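A table is where the work begins
A conversation with Zdenka Kolev about cables, table tops and the order in a workroom

When I come to the workroom, Zdenka Kolev is under one of the tables. She asks me to wait one minute, and then she comes out with a long black cable over her shoulder and says good morning.

She has looked after workrooms for 18 years. Before that she was a tailor, and she thinks it can still be noticed. "I treat a cable like a thread," she says. "If you pull it, you make a knot. If you give it a little space, it lies down by itself."

We sit near the window with coffee. I ask her first about the tables, which she chose herself when the room was renovated one September. The old ones were dark brown and she did not like them.

"On a dark table you lose everything which is black, and in this work almost everything is black. Screws, plugs, small pieces of plastic. I said to Kastriot that I want a pale table, as pale as possible. He was afraid that it would look dirty after one week. Well, it does look dirty after one week! Then you wash it."

Kastriot Mujić, who was responsible for the budget, wanted to spend no more than 2,000 euros on all the tables together. They paid 1,574. With the money that was left, Zdenka bought lamps and a good chair, and she is still a little proud of the chair.

The cables are a different matter. Zdenka has her opinions about them and she explains them with both hands. She does not like cables that are pulled tight to look nice. A tight cable, in her opinion, looks good for a visitor and is bad for the plug. She prefers a wide loop.
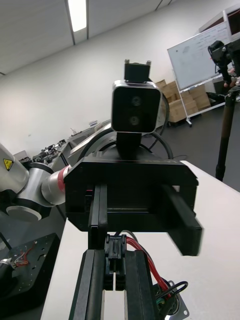

Cables in wide loops, red and black wires at the connector, and a strip of the pale table top.

"People want to hide the cables," she says. "I understand it, at home I also hide them behind the cupboard. But at work I would like to see where each one goes. When I follow it with my finger and I come to the end without lifting anything, then I am satisfied."

And the small wires? She laughs. With the small wires she is more strict. Red and black stay together in one bundle, and she ties them only in places where they do not need to bend. She has a box with 400 cable ties in it from a shop called Grolton, and she opens it less often than her colleagues think. Her younger colleague Lenka Murín uses a tie every few centimetres – they have discussed this many times, in a friendly way.

"Lenka is very exact, and her bundles are more beautiful than mine," says Zdenka. "But when we must take out one wire, she needs half an hour with the scissors. I need two minutes. So we made an agreement. She ties what stays for a long time, and I tie what will be changed."

I ask if there is something in the room that she would like to do differently. She looks at the floor for a while. There are too few sockets on the long wall, she says, and because of this some cables go a longer way than they should. She has asked for new sockets two times. The shelf for tools is also too high for her, so the screwdrivers live in a biscuit tin.

At the end of the day, at five o'clock, she wipes the free parts of the table with a wet cloth and warm water, and a little soap if somebody has been eating there. She does not move anything that another person has left in the middle of work.

"It is a rule from the tailor's shop," she says. "You never touch another person's pins."

Then she takes the cable from the back of her chair and goes under the table again, and from there she tells me that I can leave my cup in the sink.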